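Simulation : un défaut de seuil de force passé inaperçu depuis février

Les essais de préhension dans la cuisine simulée de Kutska ont été suspendus jeudi 24 septembre, à la demande d'Elli Mäkelä. Le défaut concerne la surveillance de l'effort de serrage. Au-delà du seuil, le contrôleur doit figer le bras et consigner l'événement. Sur la série 3951, l'arrêt était bien consigné, mais la consigne de fermeture restait active pendant 300 ms supplémentaires.

L'origine est une erreur de priorité entre deux tâches. Lors de la mise à jour de février, la boucle de serrage a été portée à 100 Hz alors que le superviseur est resté à 20 Hz. Un dépassement survenu entre deux lectures du superviseur était écrasé par la consigne suivante. Teemu Ruotsalainen a reproduit le comportement avec des objets rigides, puis avec des objets minces, pour lesquels le modèle de contact ne signale presque rien avant l'écrasement.

Aucun bras réel n'a fonctionné avec cette version. Le portage vers la cellule de Riis était toutefois programmé et il est reporté.

La correction place le contrôle du seuil dans la boucle de serrage elle-même. Le superviseur conserve l'arrêt général. La saisie du gobelet sert de cas de référence pour la validation, avec un plan de travail volontairement encombré.
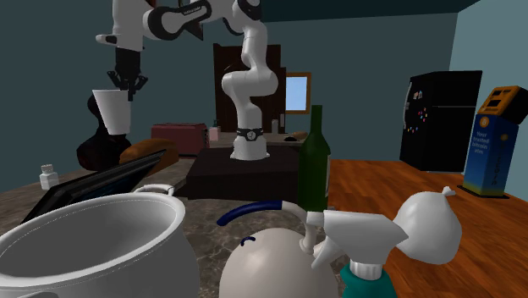 Cuisine simulée, cas de référence : gobelet en papier tenu par la pince au-dessus du plan de travail.

Les équipes qui utilisent une copie locale doivent désactiver la reprise automatique et transmettre leurs journaux à Aarne Heinonen. Les résultats de serrage obtenus depuis février sont à considérer comme non valides jusqu'à nouvelle exécution. Les mesures de trajectoire ne sont pas concernées.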